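Gonov
Task scripting and replay tools for two-arm tabletop work
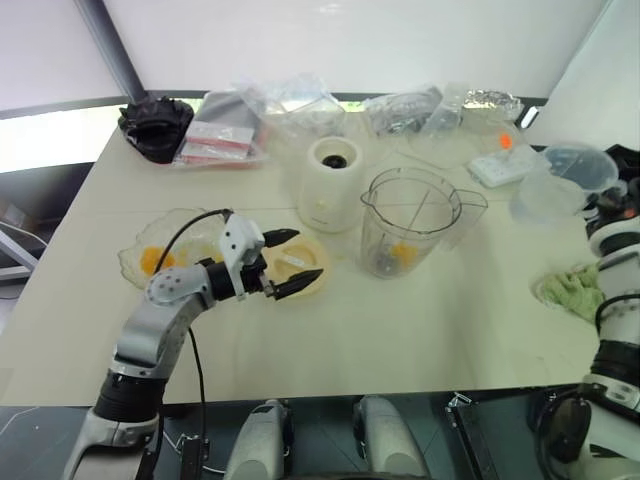 What this is

Gonov is the layer we keep between the people who write tasks and the controllers that move the arms. You write a task as a short text file made of named steps (reach, close, lift, tip, let go), and Gonov turns those steps into timed targets for the left and right arm, checks them against each other, and sends them down to the drivers. It also records everything on the way, so that a run can be played back later at your desk with no hardware attached.

It started as a handful of scripts that Irfan Purba wrote for his own use, and it has grown the way such things do. Please be kind to the older corners of it. Most of our tasks are kitchen ones, with eggs, blender parts, plates and plastic containers on a white tabletop, and you will notice that flavor in the default settings.

What you need

A Linux machine with Python 3.6 or newer, the Camargo motion planner built from source, and a calibration file for each arm. The desk-only replay mode needs just Python, so if all you want is to look through old runs, you can skip the planner entirely and save yourself a long compile.

Getting started

Clone the repository, make a virtual environment, and run:

pip install -r requirements.txt
python -m gonov.check

The check command looks for the planner, reads your calibration files and tells you what is missing in fairly plain words. Once it is happy, try a replay before you try a live run:

python -m gonov.replay runs/demo

You should get a window with the two arms drawn as stick figures and a slider for time. Drag it back and forth a little - it is a nice way to get a feel for how the steps line up.

Writing a task

Task files live in the tasks folder and end in .task. Each line is one step, beginning with the arm it belongs to. Steps for different arms run side by side unless you put a "wait" line between them, and forgetting that line is by far the most common mistake (we all still make it). Named places such as "jug" or "plate_left" come from the layout file, so if you shift things on the table, edit the layout and leave the task alone.

Perception

Object positions come from the head camera through a small detector called Dratine. It does well on solid, opaque things and noticeably worse on anything clear. Blender jugs, glass bowls and crumpled plastic bags on a white table are hard for it, and its position for a clear jug can jump by 14 mm from one camera reading to the next. We smooth the readings, and for clear objects we let you pin the position by hand with the "fixed" keyword. There is no shame in using it.

Tests

The suite has 817 tests, and 63 of them need a connected arm; those are skipped by default. Add --live to run them, and please clear the table first.

Known problems

Replay files longer than 900 seconds load slowly.
The planner ignores hanging cables. Leave generous room around the wrists.
Stopping a task halfway through a "tip" step leaves the gripper tilted. Run gonov.home afterward.

Who to ask

Marthinus Steyn looks after the planner bindings, and Irfan looks after nearly everything else. Bug reports are very welcome, with the run folder attached if you can manage it.

Last updated 2019-05-16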